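Section 3. Planning and Budget Before You Order

Please read this section completely before you sign a purchase order for a Skandudico cell. It was prepared by Consuelo Barajas and Subira Makokha for the customers of Obura, and it replaces the older planning sheet from March. Last revision: Sep 14, 2018.

The set-up of the software is in Section 4. The present section treats only what to buy, in which order to buy it, and what to leave for the second year.

3.1 What must be decided first

1. Write down the task in one sentence. For example: "Take a part from the table and put it on a shelf." If you need three sentences, you probably have three tasks, and each of them needs its own line in the budget.

2. Measure the smallest and the largest part the gripper has to hold. Write both widths on Form A. The jaw opening must be larger than the largest part, with some room on each side.

3. Decide the work surface. A plain table is the cheapest and it is enough for most first projects. Shelves and cabinets cost more, also in working hours, for the reason that the arm must reach between boards.

4. Test the task in simulation before you pay for the arm. The planning license is valid for 168 days, which in our experience is enough to test two layouts with care.

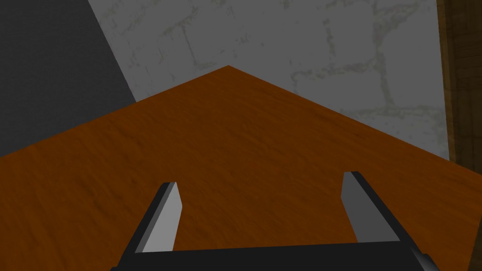 5. Keep a list of every size you change during the test. The table height, the distance from the base to the wall and the finger length are the three values that the supplier will ask you for. If they are missing, the quotation will be made with standard values and you may receive a stand which does not fit.

Note: The planning license does not include the arm controller. It can not be converted to a full license later, so please do not enter it in your budget as a partial payment.

3.2 The basic budget

Form B has two columns, "Required" and "Can wait". Fill in the first column completely before you begin with the second.

Required:
Arm and controller
Parallel gripper with one set of fingers
Stand or table
Emergency stop and cabling
Planning license
Training for 2 operators

Can wait:
Second set of fingers
Wrist camera
Spare controller
Extended warranty

The gripper package from Clundale is listed at 3673 dollars with one set of fingers. Transport and tax are not included in this price. For the stand, please reserve 2000 dollars, even if you intend to build it in your own workshop. Jovita Serrano in our purchasing office has seen several customers enter zero for the stand because they had an old table, and later they had to order a new one in a hurry and pay the fast delivery.

CAUTION: Do not order the arm before the stand is confirmed. The warranty of the arm starts on the day of delivery, also when the arm remains in its box.

3.3 Planning for shelves and narrow spaces

If your task includes a shelf, a drawer or a cabinet, complete also Form C.

1. Measure the free height between two boards at the front and at the back. Use the smaller value.

2. Compare this value with the height of the gripper body. Many people compare only the fingers. The body is much wider than the fingers and it is usually the body that touches first.

3. Check the side panels. When the arm comes in at an angle, the wrist needs more room on the side than a drawing from the front will show.
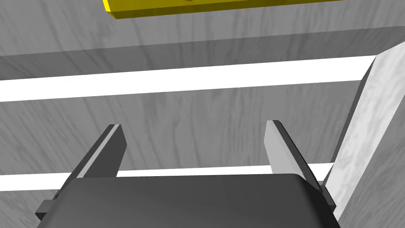 4. Repeat the approach in simulation from the left, from the right and from the middle. Write on Form C which approach passes without contact. If only one of them passes, ask for a quotation for the longer fingers.

5. Add the hours. A shelf task needs more programming than a table task. Baltazar Arellano, who makes our installations, advises to plan double the hours of the table task for the first shelf, and the same hours again for any shelf with a different height.

Note: Longer fingers reduce the holding force at the tip. If your parts are heavy, ask Clundale for the force table before you choose.

3.4 Comparing two quotations

1. Put both quotations in the same currency and on the same date.

2. Verify that both include the cabling. The Skular offer lists the cables on a separate page and it is easy to overlook them.

3. Ask each supplier for the price of one replacement finger. This is the part you will buy most often.

4. Ask how long the simulation model of the gripper will be maintained. A gripper without a current model forces you to make every test on the real machine.

5. Send the forms and both quotations to Soledad Ventura for review. She will return them with her remarks and, if necessary, with a request for new measurements.

CAUTION: A quotation which does not name the finger length is not complete. Do not sign it.

3.5 Frequent question 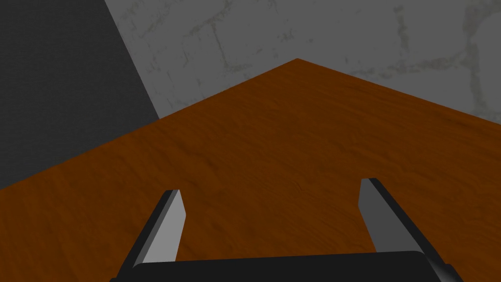 Can we buy the gripper this year and the arm next year?

It is possible, but we do not recommend it. The mounting plate depends on the arm model, and if the model changes before you order, you will need an adapter plate. When the budget must be divided in two years, buy the planning license and the stand in the first year, and the arm together with the gripper in the second.

Forms A, B and C are at the end of this manual. Continue with Section 4 when Form B is signed.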